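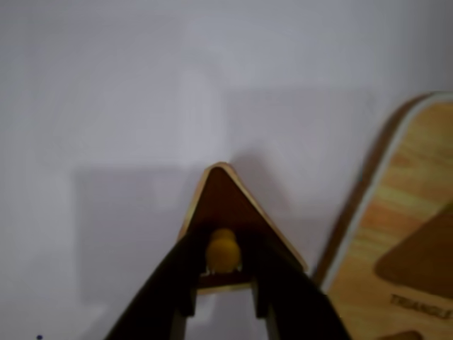 4. Lending, Losing, and Finding Again

4.1 What a loan looks like from the desk

Readers who have never stood behind the desk of a toy library may be picturing something rather like a book library with brighter shelves, and we would have said the same before we began. A book, though, is one thing. It goes out as one thing and, barring the dog, it comes back as one thing. Most of what a toy library lends is a set of parts, and the trouble and the charm of the place both come from that. In this section we follow the parts: how they are counted out and back in, where they go when they wander, and what families and libraries say to each other when a part is missing.

The three libraries handle a loan in much the same way, although each is sure its own way is best. At Gikdale the parts are laid out on the desk in front of the parent and counted aloud, often with the child joining in. At Besex they are weighed on a kitchen scale, and the weight is checked against a card taped inside the lid. At Buckley the parent counts at home and writes the number on a slip, and the library takes the slip at its word. We watched loans at all three through one winter and into April, and we grew fond of each method in turn, which is perhaps a reason to trust our preferences less than our notes.

4.2 The single missing part

We had expected incomplete returns to be common and mostly large – half a train set, say, or a tea service with no cups. Of the roughly 700 loans in our records, the ones that came back incomplete were nearly always short by a single part. The missing part also tended to be small, and it tended to be one of a group in which every member was different. A bag of plain blocks can lose a block and go on being a bag of blocks for years. A shape puzzle can't. Take a triangular piece like the one in Figure 4, rounded at the corners and with a thin tan rim around a dark face: on a shelf it is hardly worth bending down for, and yet its board is not much of a puzzle until it comes back.

Parents understood this very well. One mother at Besex told us that she had driven back across town on a Monday evening with one wooden duck in her coat pocket, and that she had felt silly until she saw how pleased they were to have it. A grandfather at Gikdale said he would sooner lose a library book, because a book has a price printed on it and he would know what he owed. What he owed for a triangle, he had no idea.

That uncertainty runs through a good many of our interviews, and we think it deserves more attention than it has had. Earlier work on shared household goods has mostly treated loss as a matter of money, with a deposit or a fine set against it. In our libraries the money was small and seldom asked for. What weighed on people was the thought of the next child opening the box. Several parents described that child to us in some detail, down to the age and the temper, although they had of course never met any such person.

4.3 Where parts go

We asked each family that had lost a part and later found it to tell us where it had been. The answers make cheerful reading, and we give only a selection. Parts were found in boots, in the tray under the toaster, in the sleeve of a snowsuit, behind a radiator, in a piano, and (twice, in unrelated homes) inside another toy borrowed from the same library. That last kind of finding matters more than it may seem to. A part that goes back in the wrong box has been returned, as far as the family knows, and no one goes looking for it again. All three libraries keep a container for parts that have turned up without a home, and all three call it something different. At Buckley it is known as the orphan drawer, a name one of the parents disliked enough to mention in two separate interviews.

Sorting through these containers was one of the pleasanter jobs of the study, and we did it more often than the design strictly called for. Some parts could be placed at once. Others could be narrowed down by the thickness of the wood or the color of the paint, and a few have defeated everyone. Wooden pieces were easier to place than plastic ones, chiefly because the makers of wooden puzzles seem to like their own shades and edges and keep to them from year to year. The library in Buckley still has a box of Hasetti puzzles bought secondhand before it had a catalog, and pieces from that box were recognized on sight by every person we tested, ourselves included.

4.4 Talking about what is missing

How a missing part is raised at the desk depends a great deal on who speaks first. Where the parent spoke first, the exchange was short and friendly, and it usually ended with a promise to look under the couch. Where the library spoke first, even very gently, the parent tended to explain at length, and the explanation often took in the whole week – a cold, a late shift, a visit from cousins. We don't read these longer accounts as excuses. They seemed to us to be a way of showing that the toy had been somewhere real and had been played with by real children, and the people at the desk generally received them in that spirit.

The counting method made a difference here, though a smaller one than we had hoped to find. Counting aloud at Gikdale gave the parent a natural moment to speak up before the total was reached, and many did. The scale at Besex gave its answer all at once, and people laughed at it, or blamed it. On the slips at Buckley, parents wrote little notes. We collected 20 of these with permission, and they are by some distance our favorite material. "Cow is at Grandma's, will come Saturday" is a fair sample, and so is "We have one extra wheel, is it yours?"

We also asked 20 parents, spread over the three towns, whether a missing part had ever put them off borrowing. Most said no, and said it quickly. The few who said yes had all lost a part early on, in their first or second loan, before they knew anyone at the desk by sight. This fits with what we report in Section 3 about first visits, and it suggests that a library wanting to keep its new families might do well to hand them something forgiving to begin with: blocks, scarves, a drum. The shape puzzles can wait a loan or two.

4.5 A note on repair

Not every missing part leaves a set unusable, and not every set with all its parts is fit to lend. Besex replaces lost puzzle pieces by tracing the empty space and cutting a new piece from scrap, left unpainted. Children there appear to like the bare pieces, and one boy asked for "the puzzle with the new one in it" by that description on three visits running. Gikdale retires a puzzle as soon as a piece is gone but keeps the rest for spares. Buckley waits. Their oldest open entry is for a wooden pear, and the board it belongs to is still on the shelf.

Figure 4. Triangular piece from a shape puzzle, with part of a wooden board at right.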